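A Slow Day on Sasham Water

My brother-in-law gave me a fly rod for my fiftieth and I put it straight in the loft, where it stayed for 2 years. I'd fished canals as a boy, all maggots and cold fingers, and fly fishing looked like something for men with better hats. Then Tracey Cheetham rang. She teaches beginners at Sasham, a stocked trout lake up behind Elldale, and she'd had a cancellation. Did I want it? I said yes before I'd thought about the hour I'd have to get up!

We met at the lodge at seven. November is a funny month to start, she told me, but the rainbows keep feeding when it's mild and you get the banks to yourself. She looked at my rod, said it would do, and took the reel off and put it back on the right way round.

The morning went on casting. Back, pause, forward, stop. I had no pause at all, and I caught a hawthorn, my own collar and (twice) Tracey's landing net. Rachid Benjelloun, who was on the next platform, has a reel he paid £1,299 for, and he let me hold it very briefly. 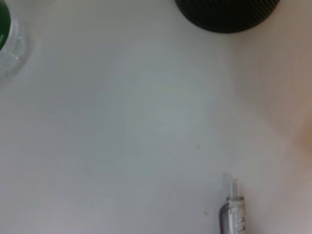
Flies were the part I'd been dreading, all those names. Tracey keeps hers simple: something black, something olive, and one gaudy thing for when you're desperate. At home I've started to sort mine by colour on a plain white surface, and I'd say do the same, as a dark green like the one in that clear plastic tub shows up beautifully against white and vanishes completely on my kitchen carpet. I have the sore heel to prove it.

After soup we moved to the dam end, where the wind was pushing into the bank. I'd been at it another 90 minutes when the line just went tight. No splash, nothing dramatic, only a heavy sort of wriggle, and me shouting. A rainbow, two pounds and a bit! We slipped it back and I had to sit down on the grass for a while.

I'm booked in again before the month's out. Rachid says the far bank fishes better in the afternoon, though he caught nothing there either.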